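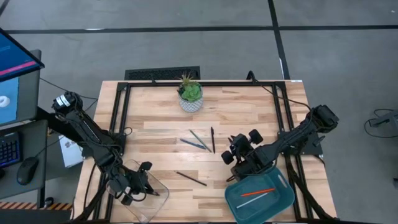 The first thing I learned about looking after a two-armed robot cell is that you spend very little time with the arms. I had pictured myself leaning in with a tiny screwdriver, like a watchmaker. I spent most of my first morning at Ivora on my knees, following a black cable along the floor to find out where it went. (It went to the place everyone said it went. We still had to check.)

Ivora keeps its cells in a long room on the Drornidley estate, behind a firm that re-covers restaurant chairs, and the one I was lent for a week is known as MacDonald. I asked why and got three different answers, one of which involved a farm. MacDonald sorts pens and pencils. Two black arms share a wooden table inside a black aluminum frame, and between them they're meant to get whatever is lying about into the right container. A four-year-old could do it, and a four-year-old doesn't need her wrist recalibrated before lunch, but I got very fond of the thing all the same.

The day starts at 7:30 with what the technicians call the walk. You go all the way round the frame with a hex key in your hand and you touch every corner. There are triangular brackets where the rails meet, and each one has bolts that would love to work loose. Every time an arm swings out and stops short, the frame takes the kick. You can't see it move. But put your palm flat on a rail during a fast run and you feel a little thud, like a neighbor shutting a cupboard, and after enough of those a bolt that was tight in March isn't tight anymore.

I found one on my second day! A quarter turn, maybe less. I was so pleased with myself that I told the whole room, and the technician who was training me said "good" in the voice you'd use on a dog that had brought back the correct stick. Then she made me write it in the book, with the corner, the bolt and how far it turned. If the same bolt shows up again within 14 days it gets taken out, cleaned and put back with thread locker.

After the bolts come the cables, and here I have to confess to a grudge. On an arm like this the cables run along the outside of the segments, so every bend of the elbow is a bend in the wire too. Too little slack and the cable pulls at its plug when the arm reaches out. Too much and you get a loop that hangs down and snags on something at the worst moment. The fix is to move the arm by hand, power off, to the farthest place it will ever go, and see how the cable feels there. Then you fold it right up and check again. You do this for each joint, on both arms, and by the end you're either very calm or you need a walk outside.

I was not calm. I'd tied one bundle beautifully, all neat and snug, with the arm folded. When we stretched it out the tie bit straight into the insulation. "Pretty is for the brochure," I was told, and out came the cutters.

Then there are the fingers. The finger pads on a gripper wear the way shoes wear, on one side first and then suddenly everywhere. Pencils are hard on them. A round pencil can roll as the fingers close, so the grip drags across the pad, and the paint on some pencils leaves a shiny film that makes the next pick slip. So you wipe the pads with a damp cloth, you look at them sideways against a lamp, and you swap them at 800 picks whether they look tired or not. I argued for keeping a pair that seemed perfectly good to me. We ran them side by side with new ones for an hour and I lost the argument by a lot.

The tables come from a small outfit called Dadiren, which also makes kitchen worktops, and I'd assumed wood was picked because it was cheap and nice to look at. It is nice to look at. It's also a bit forgiving. If an arm comes down a hair too low, the wood takes a dent and the arm mostly gets away with it. The downside is all those strips and all that grain. A slim brown pencil on pale wood stands out fine, but a clear plastic container nearly vanishes, and the software needs to know where that rim is. We spent most of an afternoon on lighting alone, shifting a lamp by a hand's width and trying again. The teal tray gave us no trouble at all. I'd buy everything in teal if it were up to me.

What I hadn't expected was how much of the setup is just putting things down badly. You want the cell to cope with real mess, so someone has to make real mess, and people are terrible at it. I kept lining the pens up. I'd drop a handful, step back, and see that I had somehow made a fan. There's a plant that lives on the table too, a little succulent in a white patterned pot, and the arms have to learn to leave it alone. My trainer moves it between runs and waters it from a coffee cup, very sparingly, well away from anything with a plug.

Calibration comes last, and it's the part I got good at. You bring each gripper to a known point, tell the software "this is where you are," and then send it away and call it back. It should return to the same spot. On my last full day the left arm kept coming back slightly off, always in the same direction, and three of us stood there suggesting things. Software, someone said. A worn gear, said someone else. I got down on the floor (I was used to it by then) and worked up from the base, and one of the mounting screws turned under my fingers.

We tightened it, ran the walk again from the first corner, and then set it off on 100 picks while we ate sandwiches at the desk. It dropped 3. My trainer put her sandwich down, wrote the number in the book, and went to get the cloth for the finger pads.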